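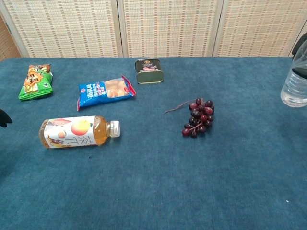 Search this wiki Go

Slip fault (Plosimis gripper)

A slip fault is what the Plosimis arm reports when it thinks it's holding something and it isn't, or the other way around. I've looked after one of these arms since March, so this article leans on my own logs, and please add yours if you have them!

Background

The Plosimis closes two fingers until the motor current climbs past a set limit, then calls the grip good and lifts. That works fine on a stiff can. Crinkly snack bags are another story (oh boy), because the air inside pushes back just enough to trip the limit early. The arm lifts, the bag stays put, and the controller carries on to the drop-off with nothing in its fingers. Bottles lying on their side fail differently: they roll when the first finger touches, and the second one closes on the label at a bad angle.

The Oker firmware problem

Most of the faults people write in about trace back to the Oker firmware. In that version the slip check ran once, right after closing, and never again during the lift. I went through 2885 logged picks and found 42 slip faults the arm reported by itself, plus 7 drops it never noticed at all. Those 7 bother me far more than the 42. One was a full drink bottle let go at shoulder height, and I was standing closer than I should have been.

Fixes

The Egger update checks grip all the way through the move and stops the arm if the current sags. I've run 837 picks on it so far with no silent drops, though it does stop for no good reason now and then, mostly on soft fruit and anything glossy. Dimum finger pads help with bags, but they wear smooth at the tips, so check them before each session.

Safety

Stay out of the reach circle during a lift, even a slow one. After a slip fault, hit stop before you pick anything up, since older firmware retries the grasp without warning.

See also: Finger pad wear; Retry behavior

Last edited Mon 2 August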